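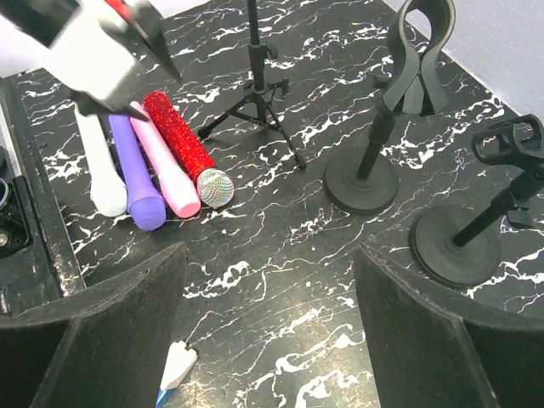
Does it matter which mic you sing into at a school karaoke booth? Less than where it's put down afterwards, going by our project.

Handing Off the Mic: Storage and Swap Time in a Small Karaoke Setup
Project report, Telma Gallardo

14 shares | 3 comments

Why I picked this
Every booth I've helped with has the same problem. Singer finishes, mic goes down wherever, next person picks up the wrong one or it rolls. Wanted to know if stands fix that or if laying them flat is fine.

What I used
Handheld mics in different colors - white, purple, pale pink, and one in red sparkle. Color turned out to be most of the labeling I needed. A tripod stand, a round base stand with a looped holder on top, and another round base one with a clip on an angled arm. All black, which looks nice on the black marbled table and is also a pain under low light. Mixer was a Kumton, borrowed. Speaker was a Wereo from the music room.

Method
Two setups. Setup A, mics flat on the table side by side, grilles all pointing the same way. Setup B, mics on stands or in holders. Logged every swap over the March practice sessions, 681 swaps total. A swap starts when the last singer lets go and ends when the next one has the right mic in hand.
Threw out 16 swaps where somebody stopped to talk. Had planned for 700 but we lost the room early on the last afternoon.

Results
Flat was quicker. Didnt expect that. People grab by color and go. With the clip holder they had to use two hands, and the tripod legs got bumped alot when two singers came up together.
But flat had more drops. Nearly all of them happened when someone put a mic down crosswise instead of parallel to the rest. So the row matters.
The red one got picked first most of the time, even when the purple was closer. Not something I was testing - just noticing.

Problems
- Same people every session, so they learned the layout
- Tried a rubber mat from Grelter halfway through, shouldn't have, had to mark those swaps separately
- Never tested it with gloves or costumes, and the spring show has both

What I'd do next
Keep the row, add shallow grooves so nothing can roll. Vakulenko sells a foam tray but it's over my budget of 100 dollars with shipping. Probably cut my own. Use the tripod only for solo songs where the singer stays put.

We use cookies to improve your experience. Accept | Manage settings

Comments (3)

bandroom_dad
Red one always goes first at our house too. Did you try putting it at the far end?

Telma Gallardo
Only moved it once, for one session. Not enough to say anything.

mpk
would of liked to see a chart for the swap times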